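Leave the Bench Alone

By Hedvig Lunde
8/14/23

Every workplace I have had a desk in has owned one flat surface that belonged to no one in particular. At Boment it was the top of a filing cabinet. At Troseck, where I did the accounts for years, it was the long bench by the kitchen door, and by the middle of any week you could not have put a lunch down on it. Things that had no home went there. Catalogues, a stapler with no staples, mail for a bloke who had moved to Perth.

I want to argue for keeping that bench, and against the clear desk policy, which has come back into fashion with the move to smaller offices.

The policy usually arrives by email. Ours at Tetteh came in January and ran to 24 points. Nothing was to be left out overnight. Personal items were to fit in a locker. Any paper found on a shared surface after six would go in the recycling. The reasons given were security, hygiene and what the email called a professional first impression.

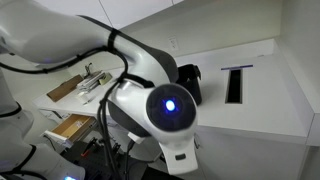
The security argument is fair as far as it goes. Payroll records and client files should be locked away, and people who leave them lying about should be spoken to. But most of what sits on a shared bench is a takeaway menu or last year's trade magazine. A rule written for the payroll file and applied to the menu is a lazy rule, and staff know it.

The hygiene argument I accept in full. Old food should go in the bin and benches should be wiped. You don't need 24 points to say so.

The first impression argument is the weak one. At Tetteh we had very few visitors, and those who came were couriers. The people who looked at our benches every day were the people who worked there, and what the policy did for them was make things harder to find. Before it, if you wanted the tape, you went to the bench. After it, you asked four people, and one of them had it in a locker and was at lunch. The firm spent $3,000 on labelled tubs to fix this. The tubs lived in a cupboard, and within a few months the cupboard was as full as the bench had been, with the door shut on it.

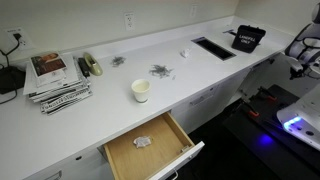

A shared bench with papers and office supplies left out.

Ottar Torvik, my manager at the time, disagreed with me then and still does. His view is that a bench left alone only gets worse, and that 40 people will each assume another will clear it. He has a point. I have seen a bench go a whole winter without being touched, and it was unpleasant by the end.

My answer is to clear it on a set day once a month. Put it in the calendar and give it half an hour with everyone in the room. Whatever isn't claimed goes. Between times, leave it be. Fellis, where I work now, has more than 130 staff over two floors and does it this way. The bench fills up, it gets cleared, and it fills up again. The tape is on the left, next to the scissors, and I haven't had to ask anyone for it since I started.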